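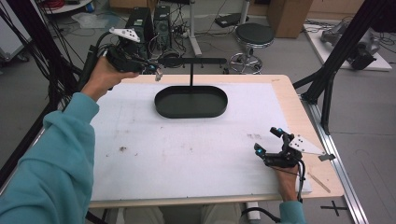
Ludivine Lecomte
Reader, re-reader, keeper of the fantasy shelf diary

19 September 2026

Finished it! Twenty to one in the morning, one lamp on, tea stone cold, and I sat there with the book shut on my knees feeling a bit bereft. So that's The Salt Regent done, and with it the whole of the Lonurport trilogy, which I started in August on the train and then dragged through two weekends away, a dentist's waiting room and one very long wedding reception (I was discreet, I had it under the tablecloth).

I should say how I got here, because I've owned the first one for years. Osvaldo Sartori pressed it on me when he was clearing out his flat, along with a cookery book and a lamp that doesn't work, and I put it on the shelf and there it stayed. The cover did it no favours. It has a man in a hood on it, looking at a castle, and I had read a lot of books by then about men in hoods looking at castles. Osvaldo asked me every so often whether I'd tried it and I said I was saving it. I think he knew.

Anyway, there is no castle in it. There's a harbour town, Lonurport, where the tide goes out once in a generation and doesn't come back for 72 days, and everybody who lives there has to work out what they're going to do about the things lying on the sea bed. That's the first book, more or less. A girl called Prerner goes out further than she's allowed to and finds a door lying flat in the mud, and she has the good sense not to open it, and the whole of the next 600 pages is people who haven't got her good sense. I loved her straight away. She's grumpy and practical and always hungry. When she's frightened she counts her money.

The second one is the one people complain about, and I can see why. It goes inland to Sostimton, where the grain lords are, and there's an awful lot about grain. There's a chapter which is a tax hearing from start to finish. I nearly gave up on it (I did give up on it, for four days, and read a murder mystery) but when I went back I found I'd been thinking about the tax hearing the entire time, and who was lying in it, and I read it again and it was a completely different chapter. The old clerk who keeps asking for the window to be shut! I won't put down why, in case I lend this notebook to anyone, but oh, it's good.

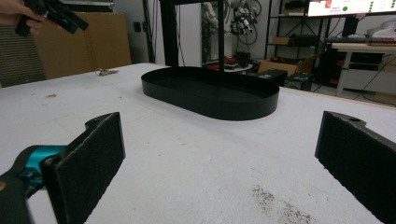 1027 words · 7 min read

Where was I. The third one. I was nervous about it, as I always am with a last volume. I've been let down so many times by an author who has got forty characters out on the road and then remembers they've all got to be at the same battle by the last chapter. There's a battle in The Salt Regent and Prerner misses it. She's in a boatyard arguing about the price of tar. You hear the battle, sort of, through other people coming in and out of the yard, and each one has a slightly different story, and by the end of the afternoon you know who's won but you don't know who's dead. I had to get up and walk round the kitchen.

Things I didn't like, to be fair to it. The songs. There are too many songs, and they all scan like somebody falling downstairs. I started off reading them properly, then I skimmed, and by the middle of book three I was turning the page the second I saw italics. I've since realised that one of them has a prophecy in it, so serves me right, I suppose. Also the names in the south are a trial. There are two brothers whose names differ by one letter and they're on opposite sides of the war, and I had one of them doing something dreadful for a good fifty pages when it was the other one all along.

And Dönmez. I don't know what to do about Dönmez. He's the magician, or the nearest the books have got to a magician, and for two and a half volumes he's wonderful, this tired, courteous man who can do exactly one kind of magic and doesn't enjoy it. The magic in these books costs you a memory each time, and you don't get to pick which. He keeps a list in his coat of things he's fairly sure he used to know. Then near the end he does something enormous, and I could see it was supposed to be enormous, and I just didn't believe he'd do it. Or I believed he would but not so quickly. It needed another chapter. We got a tax hearing and we couldn't have another chapter of Dönmez making up his mind?

I rang Osvaldo this morning to say all this and he was unbearable. He let me go on for ages and then asked whether I'd read the list. I said yes, of course I'd read the list, it's printed at the back of book one. He said no, had I read it again, after. So I got it down while he was still on the phone, and there's a line near the bottom, and I said a word I don't normally say before lunch. He laughed so much he had to put the phone down on the table. I could hear him laughing at it from a distance.

So I may have to take some of that back. I'm leaving it in anyway, it's what I thought at the time. But I still say it was quick.

Ordered the short stories this afternoon. There's supposed to be one about the clerk as a young man, and one set in Lonurport a hundred years before, the last time the water went out. The second-hand shop had a copy with a cracked spine for next to nothing, and the woman on the phone said the last few pages were a bit wavy but all there. Osvaldo says not to expect too much, and that the one about the clerk is mostly letters. I like letters. He also wants his copy of book one back now that I've finally read it, which is cheek, when he gave it to me, and he's not having it. He can have the lamp.

Beans on toast, hair wash, bed by ten. I've started nothing new. The murder mystery is still face down on the arm of the sofa and I can't remember who's been murdered.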